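Folding (laundry)

Folding, in household and commercial laundry work, is the arranging of clean textiles into a flat and compact shape for storage, carrying or display. It normally follows drying and, where it is done, ironing. The word covers handwork on a table, bed or lap as well as machine work in laundries that deal with sheets and towels in bulk.

Background

Cloth has been folded for storage for as long as it has been kept in chests. Linen presses, which held folded tablecloths and napkins flat under a board tightened by a screw, were used in wealthier European houses from at least the seventeenth century. The creases they left were sharp and regular, and a cloth with a clear grid of creases was taken as a sign that the linen had been properly looked after.

Hanging garments on shaped hangers became common much later. Before the wardrobe with a rail came into general use, most clothes were laid flat in chests or drawers, or hung from pegs. Tailored coats and dresses moved to the rail first. Underwear, shirts for everyday use, nightclothes and knitted goods largely stayed in drawers, and in most homes they still do.

In Britain, household manuals of the nineteenth century gave folding a place in the weekly wash. Sheets were pulled straight by two people before mangling, one at each end, and folded towards the middle. The pulling was meant to bring the threads back into line after wringing. The same method is still used for large flat items dried on a line.

Basic methods

Most folding by hand uses a small number of moves. The item is laid out and smoothed, its sides are brought in to make a rectangle, and the rectangle is then folded along its length in halves or thirds. The order can be changed, but the rectangle usually comes first, as later folds depend on it.

Half folding is the simplest method. Each fold doubles the number of layers and halves one of the measurements. It suits pillowcases, tea towels and other items with straight edges. Thick cloth becomes hard to fold neatly after three or four halvings, and the outer layers begin to pull away from the inner ones.

Third folding brings two opposite edges over the middle so that they overlap. The raw or hemmed edges end up inside and a smooth fold shows on the outside. Bath towels are often treated in this way in hotels, where they are stacked with the fold facing outwards.

Rolling is used for packing and for narrow shelves. A rolled item has fewer hard creases than a folded one, though it tends to take up more room when many are stored together, as round shapes leave gaps between them.

File folding, also called upright folding, produces a small packet that stands on its edge in a drawer. It became widely known through books and television programmes on tidying in the 2010s. The items can all be seen at once, and one can be removed without lifting the rest. The packet needs a certain stiffness, so the method works better with cotton jersey and denim than with thin synthetic cloth.

Garments

Shirts and T-shirts. The sleeves are turned in over the back, the sides follow, and the body is folded upwards once or twice. Shops use a board placed between the shoulders to keep every shirt the same width. Buttoned shirts are fastened at the top button, and often at one or two more, before being turned face down.

Trousers and shorts. One leg is laid over the other with the seams together. The point at the seat, where the crotch seam sticks out, is tucked in to give a straight edge, and the legs are brought up towards the waistband. Pressed trousers are folded along the crease. Sports shorts with an elastic waist are more awkward, as the gathered waist is narrower than the cloth below it and the sides have to be turned in to match.

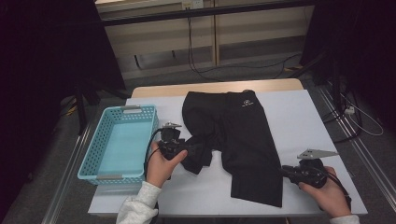
Why do sports clothes come unfolded more easily than cotton ones?

Most are made of polyester or nylon, which are smooth and springy. The layers slide over one another and the cloth does not hold a crease at room temperature, so a packet made from it needs to be tucked into itself, rolled or held in place by the things next to it.

Knitwear. Jumpers and cardigans are folded and kept flat. If hung, a heavy knit stretches under its own weight and the hanger can leave marks at the shoulders. Loose folds are preferred, and some owners place tissue paper inside them to soften the crease.

Socks. Pairs may be balled by turning the cuff of one over both, folded together, or rolled. Balling stretches the elastic of the outer sock over time. Folding in half or in thirds avoids this but does not hold the pair together so well.

Fitted sheets. The elastic corners are placed inside one another to form a single pocketed corner, and the rest is laid down as a rectangle with the curved edges turned in. The fitted sheet is commonly regarded as the hardest item in the ordinary wash, and step-by-step guides to it are a regular feature of household magazines.

Surfaces and timing

A table at waist height is the usual surface in laundries. At home, beds and sofas are more common. A soft surface gives way under the hands and makes it harder to smooth the cloth. Guides for laundry staff recommend a clean, plain surface with enough depth to lay out the largest garment in full, and a fixed place for unfolded and folded items so that the two are not mixed.

Timing affects the result. Cotton taken from a tumble dryer while still warm can be smoothed by hand, and much of the creasing that would otherwise need ironing can be avoided. Once it has cooled in a heap, the creases are set and are harder to remove. Items should be fully dry before they are put away. Even slight damp held between layers may lead to a musty smell or, over a longer period, to mildew.

Line-dried clothes are sometimes folded straight from the line into a basket. This saves one handling, though it depends on the weather and on the clothes being evenly dry. Seams, pockets and waistbands dry last and are usually checked by touch.

Commercial folding

Large laundries fold flat linen by machine. Sheets are fed from the ironer on to belts, where air jets or moving blades make the folds along the length and then across. Towels are handled by separate machines that sort them by size. Small items and garments are more difficult to feed, as they vary in shape, and in many laundries they are still finished by hand.

Smaller businesses offering a "service wash" charge by the load or by weight and return the clothes dried and folded. The style of folding is a common point of complaint, and some laundries keep a note of each customer's wishes. At the Fairclough laundry, a service wash business whose working methods were recorded by Ruth Ellwood in a study of small laundries, garments were folded to a single width of 24 centimetres so that any mixture of clothes would stack in the same bag. Ellwood observed 194 loads and found that the staff kept to the width even for children's clothes, which were laid side by side in twos to fill it.

The same study compared two folding tables. Staff at the higher table reported less tiredness in the lower back by the end of a shift. Ellwood noted that the group was small, with 7 members of staff taking part, and that the result should be read with care.

Folding aids

The best-known aid is the folding board, a flat sheet of plastic or card with hinged flaps. The garment is laid face down and the flaps are turned over in order, left, right and bottom. Boards are sold for home use in adult and child sizes. They are quick for shirts of similar size and of little help with trousers or anything bulky. One early hinged type, the Tuvel board, had a slot in the middle panel through which the finished shirt could be gripped and lifted.

Packing folders work on a similar principle. A stack of shirts is folded round a stiff sheet and wrapped in a fabric cover, which keeps the stack pressed together in a suitcase. Bulldog clips, shelf dividers and drawer boxes are used to hold folded items upright.

Effects on cloth

A fold puts strain on the fibres at its outer edge. In everyday use the strain is slight, as clothes are washed and refolded often and the lines seldom fall in exactly the same place. Textiles kept folded for years are at greater risk. Silk and old linen may split along the fold, and dust or light reaching an exposed edge can leave a line of discolouration.

Museums therefore avoid sharp folds where space allows. Flat textiles are rolled on wide tubes with the right side facing out, and costumes are laid in boxes with rolls of acid-free tissue inside each bend. A survey by Malsha Uddin of the Cundum household linen collection, which holds 552 pieces, found splitting along old fold lines in 47 of them. Most of these were damask napkins that had been stored in the same folds since they were first put away. Uddin recommended that pieces too large to roll should be refolded every February along different lines.

At home the same practice is sometimes advised for christening gowns, wedding linen and quilts. Quilts may be folded on the diagonal, which spreads the strain across the weave and moves the crease away from the seams of the pieced blocks.

See also

Ironing
Linen press
Napkin folding
Laundry symbol
Tumble dryer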